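Subject: Re: [tabletop-kitchen] what do you put under your bowls?
Date: Jan 22, 2020

On Tuesday night a list member wrote:
> I'm down to one small table and no counter at all. Bread,
> bowls, everything happens on it. I bought a Girano silicone
> sheet and it curls at the corners. What does everybody else
> put down? And does a big bowl slide around on you?

Oh, I have opinions on this one! I gave up on silicone in June (mine was a Vestau, same curling problem, plus it picked up every crumb in the building) and went over to a plain green cutting mat, the gridded kind that quilters use. Pictures from our table setup are below, and the mat is in the third one, with the pink bowl and the bread.

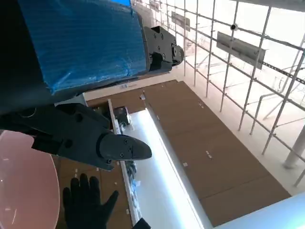
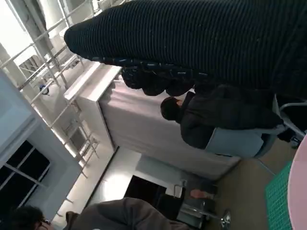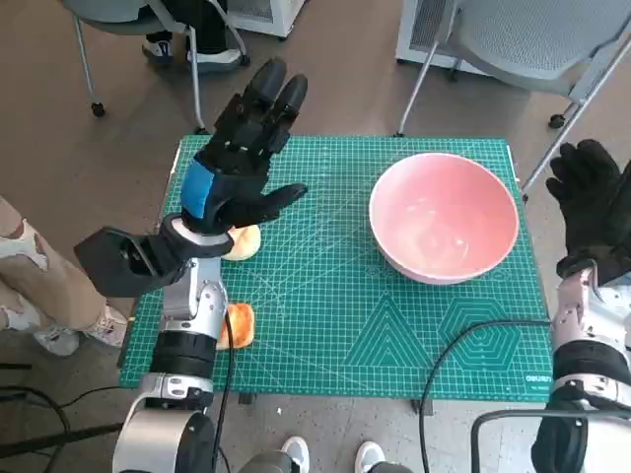

1 min read

So, the mat. The one in the picture says "deli" in the corner, and I'd buy the same sort again. I like having the grid because I park the bowl on the right half and keep the left for bread, and I can tell right away if things have crept over. The triangles and hexagons down by the edge do nothing for me, but they're pretty.

As for sliding – mine doesn't, or not enough to bother me. A big bowl with nothing in it is the worst for that, so I drop the rolls in early. I wouldn't cut bread straight on the mat, by the way. I did it for maybe 2 weeks and got tired of picking crumbs out of the score lines. Put a board down, or tear the bread (we tear it).

Hot things are a no! These mats warp, and they don't come back. Toast is fine once it's cooled a bit.

I paid roughly 30 dollars for mine at Gellero, and there was a smaller one for less, but go as big as your table will take. Does yours have a lip around the edge? If it does, measure inside the lip before you order.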